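How to Wake Up a Car That Has Been Sitting All Winter

Every February I promise myself I'll start the old wagon once in a while, and every spring I find I haven't. If you're in the same boat, don't worry! A car that has been parked for a few months usually needs a quiet morning and a little patience before it goes back on the road.
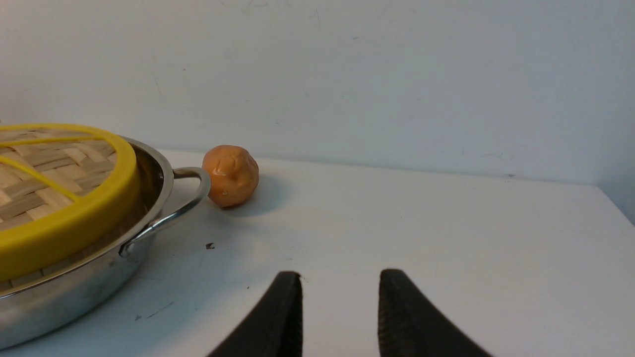
Start with the battery, which is nearly always the first thing to go. Put a meter across the terminals before you touch the key. Mine read well under 12 volts this year, so on went the charger overnight, on the slow setting (the fast one is tempting, I know). While it charges, clean any white crust off the terminals with an old toothbrush and warm water with a spoonful of baking soda in it. Keep the mix out of the cell caps if your battery has them.

Next, get down on your knees and look underneath. You want to see any puddles before you move the car and lose track of where they came from. Have a look in the air filter box as well. My neighbor Kirsty Kershaw once pulled out a whole mouse nest, acorns and all, and she parks in a much tidier garage than I do.

Check the oil, coolant and brake fluid and top up whatever is low. Then pump the tires to the pressure on the door sticker. They may have flat spots from standing, and you'll feel a thump for the first 2 miles or so of driving, but it generally smooths out as they warm up. If it doesn't, have them looked at.

Now start her up, outdoors or with the big door wide open. Let the engine settle, watch that the oil light goes out, and listen. A bit of ticking at first is common, but if the light stays on, shut it off right away.

Before you go anywhere, press the brake pedal hard and hold it. It should stay firm. Roll a few feet and try it again. Rusty discs will grumble for the first few stops, so pick a quiet road. I do the loop out toward Kimbridge and check for fresh drips when I get home.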